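Can a Robot Tidy Your Bedroom Yet?

Have you ever been told to clean up your room and thought, just for a moment, how lovely it would be to have a robot do it? You are in very good company. Grown-ups think it too, usually while standing in front of a mountain of washing with a cup of tea going cold somewhere behind them.

So, can a robot do it? The short answer is "a little bit, slowly, and not every time." The long answer is much more fun, so get comfy.

Let's start with the jobs machines already do well. A washing machine fills up, swishes, drains and spins without any help at all. A robot vacuum trundles about the floor and (mostly) finds its way home. Those machines are very good at one thing each, and they like things to stay the same. The washing machine never has to wonder where the dirty socks have got to. You do that part, or your dad does.

Now think about a jumper. A brick is the same shape whenever you pick it up, but a jumper can be flat, scrunched, inside out, or hanging over a chair by one sleeve. If you throw it on your bed 455 times, it will land in a different shape 455 times! You can still tell it's a jumper straight away, and you know where the sleeves are likely to be hiding. A robot has to learn that, and it takes an awful lot of looking.

Tiruwork Mersha teaches robots to fold clothes at a workshop called Fenulow, and she told me that sleeves are the worst of it. "Children learn with their hands," she said. "They pull things and squash things for years before anybody asks them to fold a shirt. A robot needs its practice too." One way to give it that practice is for a person to do the chore using a gripper held in the hand, so the robot can learn from the way the gripper moved.

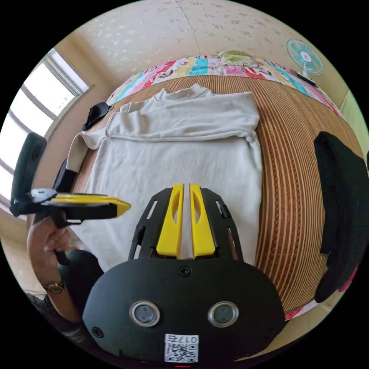
A bed is a good place for chores like these.

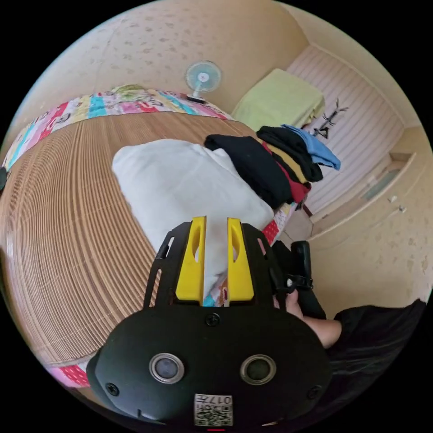 Try it yourself and you'll see how tricky it is. Lay a long-sleeved top on your bed, then make each hand into a beak, using only your thumb and one finger. No helping with your palms, and no using your chin (I know you do that, I do it as well). Bring one sleeve across the body of the top, then the other, and then fold the bottom up to meet the neck. My own first go took me 59 seconds, and what I ended up with looked more like a parcel that had been sat on.

Did you notice how much your fingers were feeling? You could tell whether you'd picked up 1 layer of cloth or 2, and you knew when the cloth was slipping before it fell. Plenty of robots can't feel that very well. They depend on their cameras, and a camera has trouble seeing what's underneath a fold.

Pillows are hard in a different way. They're big and squashy, and if you grab one by the corner the rest of it flops about.

At Fenulow they have a robot called Honby who can fold a tea towel in three minutes. That's a long time for a tea towel! But Honby couldn't do it at all last November, and everyone in the workshop is rather proud. Long-sleeved tops come next, and after that, perhaps, a fitted sheet, although Tiruwork pulled a face when I asked about that one.

For now, I'm afraid the washing on your bed is still your job.

Comments

Asfaw: We did the beak hands in class and my sleeve kept falling off the bench. My friend got hers folded but it was inside out.

Genlow Library Kids: Our after-school group loved this one - could you please do dishwashers next?

Mum of two: I timed my husband with a fitted sheet. Honby has nothing to worry about.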